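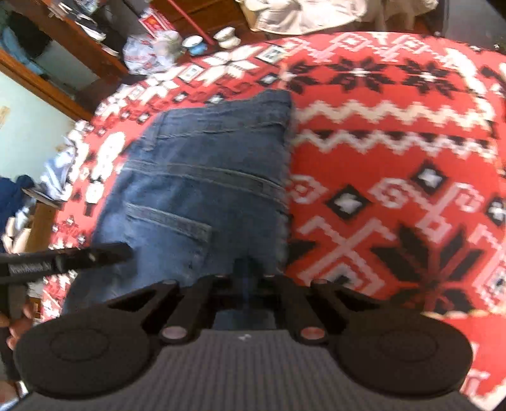
Jeans folded on the red patterned blanket

Ringing round: a year on the Altia phone line

April 1, 2024 | Posted in Newsletter, Over 60s

I've been asked to write something about Altia for this issue and I've put it off twice, so apologies if it comes out in a bit of a rush. For anyone who's joined the mailing list recently, Altia is our phone friendship line for lesbian, gay, bi and trans people aged 60 and over. You get matched with one person, you ring them once a week, and you chat. That's the whole thing really! We don't give advice on pensions and we can't get your boiler fixed (though I have spent a good half hour with somebody looking up how to bleed a radiator, so never say never).

I signed up last March. I'd seen the notice in this very newsletter, and I'll admit I nearly didn't bother, because I hate the phone. I'm the sort who lets it ring out and then sends a text asking what you wanted. But I was newly retired, the house was very quiet, and I'd been going on for years about how older gay people get forgotten once they stop turning up to things. My partner said if I brought it up one more time at dinner I'd better do something about it.

The training was two evenings upstairs at Pesik House, with the bad lift and the good biscuits. I'd expected lots of forms, and there were forms, but most of it was practising how to listen without jumping in. I was terrible at it. You get put in pairs and one of you talks for five minutes and the other isn't allowed to say "oh, that happened to me". Try it at home, it's agony. We also did a long session on keeping things private, which matters more than people think. Some of the people we ring aren't out to their families, or to the carers who come in, or to the neighbour who might be sitting in the kitchen when the phone goes. So you agree at the start what you'll say if someone else picks up. My chap and I settled on me being from the quiz club. I have since had to learn quite a lot about quizzes.

I won't say much about him, obviously. He's a good bit older than me, he was with the same man for most of his adult life, and he has been on his own for a while now. In the first few calls we talked about the weather and the buses and I came off the phone thinking I'd failed. Then one week he asked me, out of nowhere, whether I'd ever been to Orbán, the old basement bar behind the station. Had I been! I practically lived there! We worked out that we must have been in the same room on plenty of nights, him at the piano end and me down by the cloakroom with a drink I couldn't afford. He remembers the knock you had to give to be let in. I'd completely forgotten the knock. We spent the rest of that call going through who used to stand where, and who fell out with whom, and the time the ceiling came in, and since then I've never had to think of a thing to say.

What's surprised me is how much of it is ordinary. I think I had a picture of myself being terribly supportive about big subjects, and there are some of those, now and then. He told me about the funeral, and where he was put to sit, and I had to go and stand in the garden afterwards. But mostly it's whether it's worth getting a smaller freezer. He likes being able to say "we" about the two of them and the freezer they bought together without having to stop and explain who the other half of "we" was.
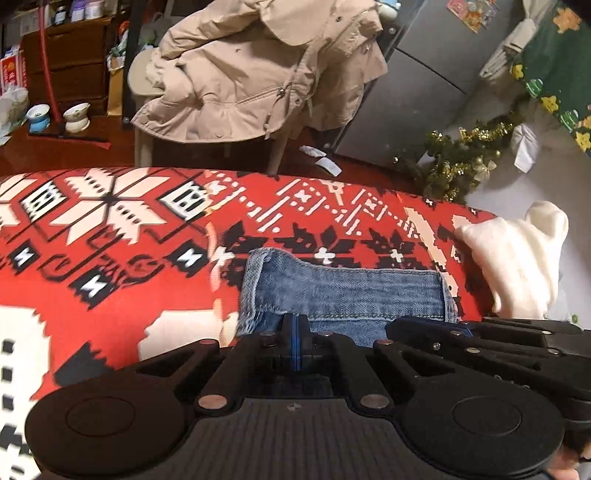

Anyway, on to the bits I was supposed to put first. Altia now has 38 matched pairs, which is more than we've ever had going at once, and there's a waiting list on the receiving side. So we do need more callers. You don't have to be over 60 yourself, and you don't have to have any experience of this kind of thing. You do need a phone, a quiet spot, and the same free hour most weeks. The weekly part is the one I'd ask you to think hard about. If you travel a lot or your shifts move around, please say so when you get in touch, as there are other jobs going (stuffing envelopes, checking in with callers, making the tea at Pesik House) where it doesn't matter if you vanish for a fortnight.

We could especially do with more trans callers and more bi callers. Several people on the list have asked to be matched with somebody who won't need the basics explaining, and I think that's a fair thing to want. One lady told us at sign-up that she'd spent long enough being somebody's first one. The same goes for languages other than English, so if you've got one, even a rusty one, tell us.

Money! The spring raffle and the sponsored walk between them brought in £1,025, and thank you to everybody who bought a ticket or plodded round the reservoir in that awful drizzle. It's going on the phone bills and on large-print copies of the handbook. The star raffle prize was a Dakine rucksack, never used, and it was won by the same person who donated it. She very kindly put it back in and we drew again.

If you think you know someone who'd like to be rung, please talk to them first. We had a few referrals over the winter from well-meaning friends and nephews, and it's a horrible thing to get a call from an LGBT group when you had no idea your name had been passed on. Ask them, leave them the leaflet, and let them ring us in their own time. Some people hang on to the leaflet for months. Mine kept it in a cookery book, apparently, under puddings.

The next training runs over two evenings again, both at Pesik House, and we can take 4 more people before the room's full. If we get more than that we'll put on another lot before the summer. Drop a line to the usual address, or catch me at the coffee morning, where I'll be by the urn. And if anybody has any photos from Orbán tucked away in a drawer, even blurry ones, I'd love to borrow them for a week or two so I can describe them down the phone. I'll post them back recorded.

5 comments | 17 shares

Back to top | Contact the newsletter | © All rights reserved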